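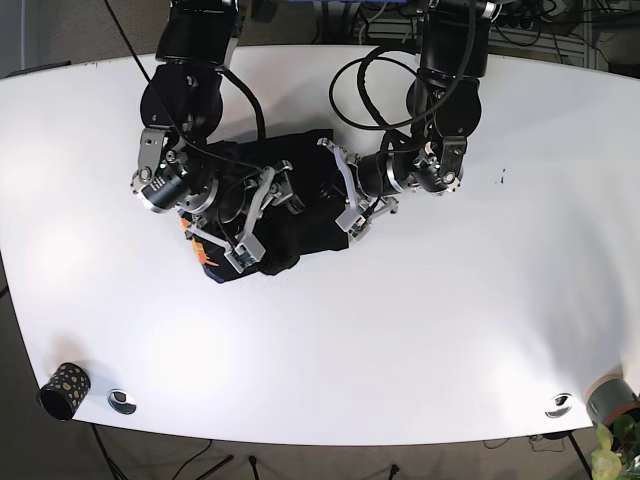
Trokport Garment Returns, Indwood site
Minutes of the automation working group
Sunday, January 6, 2019
Chair: Jui-lin Cheng
Present: folding line, maintenance, scheduling, Jetau (integrator)

1. Previous minutes
Accepted with one correction: the trial covers the day shift only.

2. Status of the two-arm folding cell
Jetau reported on the black garment lots. Dark fabric with a printed graphic remains the slowest category. Edge detection on plain black areas is to be retuned. Target for the trial stays at 400 pieces per shift. Bunched items still go to the cell as they come from the bin.

3. Staffing
The folding line has 19 positions. No positions are removed during the trial. 6 operators move to inspection and exception handling at their present grade. Operators asked who signs for a piece refolded by hand after a failed cycle. Agreed: the inspector signs, and the piece is logged against the cell.

4. Work pace
Line staff objected to the cell rate being shown on the shift board next to manual rates. Scheduling will list it separately.

5. Training
Jetau to run 2 sessions on stop, restart and gripper finger replacement. Sessions count as paid hours. Maintenance keeps the lockout keys.

6. Cables
Maintenance requested fixed routing for floor cables at all cells. Quote to be obtained from Ó Dubhghaill.

7. Any other business
Request for anti-fatigue mats at inspection. Passed to purchasing.

Next meeting: last week of January, after the night shift briefing.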